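Mosdale workshop — Home | Notebook | Bench Notes | People | Search

December, late afternoon

Table layout day, and I have to say I love this one! Chun-hung and I have been arguing over what belongs on the small white table, and we finally have a set that is a pleasure to look at. Everything is ordinary stuff, the kind you'd find on anybody's desk after lunch, and it all has a place now.

The tissue box goes in the middle, long side running away from you, with a tissue pulled up out of the slot. Cup to the right and a little farther back. The oval plate goes right of that, with the mouse on its left side and the fruit on the other. Lemon in front, apple behind. I tried it the other way and the lemon disappeared behind the apple — such a small change, and so much better.

The colors are what make me happy. Pink cup, orange plate, yellow lemon, all on plain white. You can tell at a glance if something has wandered.

Tissue box, cup and plate, layout 2:

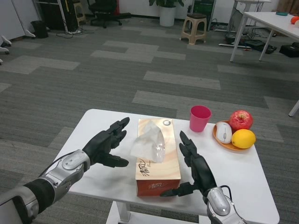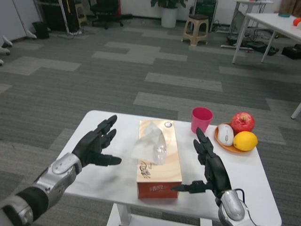

Still to do: Gerrit wants a spare box on the shelf before we start using this layout every day, and he's right, we go through tissues fast. Chun-hung is bringing more lemons. I'd like to try a bowl in place of the plate sometime, but the plate stays for now. Layout written up on sheet 471 in the Jitstead binder. Ask me if you can't find it.

2 comments | 1000 views

Recent entries
Sorting the Meijer drawers
Cups we like and cups we don't
Hidari shelf, second try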